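Shape blocks, print batch 4 -- notes
11 December 2024
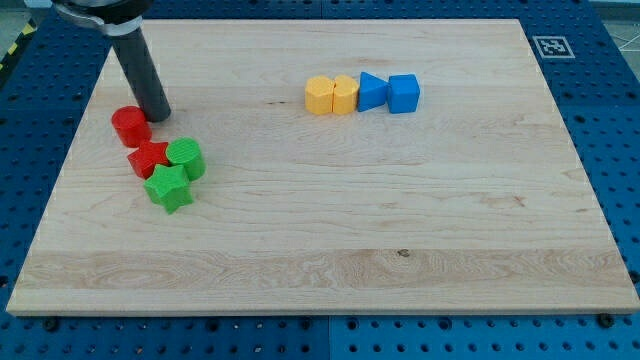

Blocks on the maple board. Red and green at left, yellow and blue in the row along the upper middle.

Sorted the batch onto the board this morning before Leonie needed the bench. The board stays on the blue perforated top for now. It is a pale piece with a wavy grain and all four colors read well against it, better than on the gray mat we had in October.

Print quality. Layer lines are visible on the sides of the red cylinder and on the yellows. The green cylinder has concentric rings on its top face, clear enough to feel with a fingernail. I would leave them. Terence wants the tops sanded, but when he tried it on the last batch the edges went soft and the finish came out blotchy.

Stars: points are clean on the red one and the green one. Checked both with the small calipers, nothing to report. The lime green is brighter than the swatch Plastano sent. Ebise likes it, so we keep it.

Yellow lobed shape: still not happy with the outline. With the dip at the top edge it starts to look like a heart, and Heike called it a heart without being asked. If it goes on the shape card under another name people will get it wrong. Either deepen the dip and call it a heart, or fill it in. Ask Jouko which file he printed from -- there are two in the Zedow folder and they have nearly the same name.

Filament: spool weighed 521 g after the last yellow, holder included. Enough for the reprint. Job 366 is the one to copy settings from, not 365, which had the bed too low.

Board: one coat of oil would help with marks. Not today, it needs a night to dry and Leonie has the bench again first thing.

To do
-- yellow outline, decide with Jouko
-- new swatch for the green, label it properly
-- box for the set, the Vergara one is too shallow for the cylinders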